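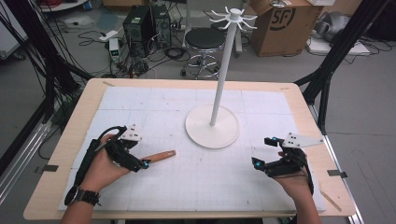
Bench notes, Drornley room, 2026-04-30

Mug tree again. I keep telling myself I'll write up the shelf brackets and then I spend the whole morning on the mug tree, so here we are.

Fresh paper went down first thing. The grid is the pale gray one from the Haditz roll, and I like it a lot better than the blue we had in March, which made my eyes swim by lunchtime. It's already got specks on it. I don't know where they come from, I wiped the table before I unrolled it! Anyway, one small black clip on the left rim and one on the right, and that holds it fine as long as you don't lean on the front edge. I did lean on the front edge. Then I squared it up again and stopped leaning.

The stand goes just right of center. I had it dead center to begin with and kept knocking the hooks with my sleeve every time I went for something on the far side, so it moved over. Once you've picked a spot, draw round the base in pencil. The base is a plain flat circle, which makes it easy to trace, and a circle doesn't tell you which way the thing is turned, which makes it easy to get wrong. I put a tick on the paper and a bit of masking tape under the rim of the base to line up with it. Whoever uses it next, please leave the tape on.

Lean: I was sure the pole was out of true. It's so long and thin that any tilt looks like a lot from where you sit. I took it over to the window wall and checked it against the door frame, and it's off by 2 mm at the top, and I can't swear the door frame is any better. Leaving it. If it bothers somebody, the pole unscrews from the base and there's a paper washer in there that could be doing it.

Hooks next, and these I have opinions about. They come off the hub at the top like spider legs, curve out and down, and then kick up a little at the tip. The kick is the whole trick. On the old Damport stand (the one in the kitchen with the missing foot) the hooks were straight pegs angled up, and you could more or less throw a cup at it and it would stay. With these you have to come in from the outside and a little under, and get the handle over the tip before you let it down. A small round handle goes on sweetly. The big square-handled mugs from the kitchen catch on the tip and swing the whole top of the stand around, and I don't love the noise.

Weighed the blue enamel mug on the kitchen scale, 310 g. Hung by itself on one side it makes the stand nod but not tip. Two of them on the same side and I had my hand out ready to catch — didn't need to, but I would not walk away from it like that. Rule for now is one on the left, one on the right, then front and back. Same as loading a dishwasher, I suppose, or a canoe.

Also did the sticks. The short one with the rounded orange-brown tip is the good one, it's easy to see against the white paper and it doesn't roll as much as I thought it would. The thin light one is a pain. It's nearly the same color as the table border, so if it slides off the paper you lose it. I've put it down, looked up, and had to hunt for it more than once today. Thinking of dipping one end in that Ehlers wood stain left over from the stools, if the tin hasn't gone solid. Would somebody check the tin? It's on the shelf behind the solvents, lid painted shut as usual.

Things I wrote on my hand and am now copying over:

- Height of the bottom of the hub above the table, measure properly with the steel rule. I used the tape and it sagged.
- Felt for under the base? It slides if you bump the pole low down. Felt might make that worse. Try the rubber mat scraps.
- Order more paper. There are 26 sheets left on the Haditz roll going by the core label, and we go through them quickly when there's coffee around.
- Chair by this table squeaks. It's driving me up the wall.

Floor on the far side still needs a clear-out. It's got to the point where you can't get round behind the table without stepping over something, and I nearly took the stand with me going back for the pencil. I gave it 5 minutes at the end of the day and mostly moved things from one place to another. Proper go at it next week, with boxes and labels, and I'd like company for that if anybody has a free afternoon.

Leaving the paper down tonight and the stand on its circle. Please don't put your lunch on it.

2 comments · 5 shares
Drornley workshop notes | Contact | Back to top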